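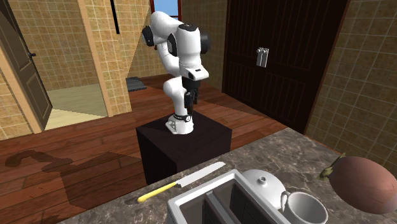
Can a presenter hear the gallery while driving or walking away from the studio building?

The presenter will hear the gallery at any point within 300 metres of the Dromik base unit, provided that there is a clear line between the two aerials. Beyond that distance, or where there are buildings in the way, a second base unit must be connected.

Skaveo Presenter Talkback System

Supplied, hired and maintained by Sönmez, Astdale

The Skaveo system carries speech between a television gallery and the people who appear on screen or work on the studio floor. It was designed for magazine and entertainment programmes in which several presenters share an item, and in which part of the programme may be made outdoors on the same day. It is offered for purchase or for hire.

The system is made up of a Dromik base unit, a gallery panel and the required number of beltpacks. Each beltpack is worn by one person and is supplied with a single earpiece and cable.

Open and switched talkback

Presenters differ in what they wish to hear. Some prefer to listen to everything said in the gallery, including the count into recorded items. Others find this distracting and ask to be addressed only when there is an instruction for them. Both are provided for.

In open mode the beltpack carries the gallery microphone continuously. In switched mode the wearer hears nothing until the director or producer holds down the key bearing that person's name. The mode is set at the gallery panel for each beltpack separately, so two presenters seated on the same sofa may work in different modes throughout a programme. It can be changed during a recording or a live transmission and the wearer does not need to touch the pack.

Programmes with more than two presenters have found it useful to place all of them on a shared key as well as on their own. The shared key overrides the individual ones. It is coloured amber on the panel and has a raised edge so that it can be found by touch in a darkened gallery.

The gallery panel

The panel has a row of named keys, a gooseneck microphone, a loudspeaker and a socket for a headset. Names are shown on small displays above the keys and are typed in from the base unit before rehearsal. They may be up to twelve characters long. Where a guest is to be addressed by talkback, it is recommended that the guest's role be used in place of the name, as guest bookings are often changed at short notice.

A second panel may be added for the producer. Where both panels are in use, the director's panel has priority unless the order has been reversed in the settings menu. Customers who intend to reverse the order should inform the whole gallery team - there have been instances of a director speaking at length to a presenter who was listening to the producer.

Beltpacks

The beltpack has one volume control, one call button and a sprung clip. The volume control cannot be turned fully down, and its lowest position remains audible to most wearers in a quiet studio. A limiter prevents sudden loud sounds from reaching the ear. The limiter is fixed at the factory and there is no means of switching it off.

Up to 49 beltpacks may be registered with one base unit. Registration is carried out by placing the pack in the tray on the top of the base unit and pressing the green button until the light is steady. A pack remains registered until it is removed from the list, even if its battery has been taken out.

The pack is intended to be worn at the back of the waist or in an inside pocket. It should not be worn against the skin for long periods. Wardrobe departments may wish to note that the clip is stiff and may mark light fabrics such as silk, and a cotton pouch with a tie belt is available at no charge with every order.

Use with an audience

Studio audiences sit close to presenters on many entertainment programmes, and sound from a badly fitted earpiece can be heard in the front row. The earpieces supplied are of the closed type and come in three sizes. A moulded earpiece made for the individual gives the best result and may be used with any Skaveo beltpack, as the socket is a standard one. Sönmez does not make moulded earpieces.

The warm-up artist may be given a beltpack on a separate key. This allows the floor manager to bring the warm-up to a close without walking on to the set.

Use in vehicles

A beltpack may be used inside a vehicle that stays within range. The metal body of a vehicle reduces the distance over which the system will work, and a test drive along the whole route should be made before recording. The driver must be able to hear the surroundings at all times and should wear an earpiece in one ear only. Open mode must not be selected for a person who is driving. The production company remains responsible for the safety of any person who drives while wearing the equipment, and for obtaining the agreement of the owner of the track or land.

In the box

A standard Skaveo set contains:

One Dromik base unit with two aerials
One gallery panel
Six beltpacks with clips
Six earpieces with cables, and spare tips in small, medium and large
One charging tray
One mains lead for each powered item
Printed instructions and a card of key labels
A lined carrying case with two keys

Headsets for floor staff are ordered separately. The producer's panel is also ordered separately and is not supplied with a case.

Batteries and charging

Each beltpack contains a rechargeable battery that can be removed by hand. A fully charged battery will last for a normal rehearsal and recording day. The gallery panel shows a warning beside the name of any wearer whose battery is low. It is good practice to change every battery in the break between the dress rehearsal and the recording, whatever the reading, and to keep the used set in the charging tray until the programme has finished.

Batteries should be stored partly charged if the programme is between series. They should not be left in the packs over the summer break.

Hire

Hire is arranged by the day, by the week or for a complete series. A series hire includes delivery to the studio, setting up before the first rehearsal and collection after the last recording. The equipment may stay in place between recordings if the studio provides a locked room.

Daily hire is for collection from Astdale only. Equipment must be returned clean, with all cables coiled, and with the used earpiece tips placed in the bag provided. Tips are never reissued.

Customers hiring for programmes due to be recorded in May are asked to book early, as this is the period in which demand is highest. A provisional booking is held for three working days and then released.

Radio licensing

The customer must hold the licence required for the place in which the equipment is to be used. Frequencies are set at Astdale before dispatch and should not be altered on location without advice. Bookings for outdoor events should state the address of the site, the hours of use and the names of any other productions known to be working there.

Training and support

A training session is included with every purchase and with every series hire. It is given by Zoia Bondarchuk or Alper Uysal and takes one morning. The session should be attended by the sound supervisor, the floor manager and at least one member of the gallery team. Presenters are welcome for the last part, in which earpieces are fitted and volume levels are agreed.

Telephone support is available on recording days, including evenings and weekends, if the schedule has been sent in advance. Erdal Yüksel is responsible for repairs. A faulty beltpack under warranty is exchanged on receipt, and the replacement will need to be registered with the base unit in the way described under Beltpacks.

Warranty

The base unit and panels are covered for two years from the date of delivery. Beltpacks are covered for the same period, except for the clip and the battery door, which are treated as wearing parts. The warranty does not cover damage by water, by make-up or hairspray in the earpiece socket, or by batteries of another make.

Changes to this equipment

Base units supplied after 10/8/20 have the settings menu arranged in a different order from earlier ones. The functions are the same. Earlier units may be returned to Astdale to be brought into line, and panels from either group will work together on the same system - the printed instructions for the later unit should be used in such cases.

The grey version of the beltpack has been withdrawn. Black beltpacks remain available, and the two may be mixed within one set.

Ordering

Purchase orders should be addressed to Nurhan Kahraman, Sales Office, Sönmez, Astdale. Enquiries about hire should be addressed to Muammer Ekinci at the same office. Please state the name of the production, the studio or location, the number of people who will wear a beltpack and whether a producer's panel is needed.

Prices are given on written request and do not include carriage. Orders for spare earpiece tips may be made by telephone.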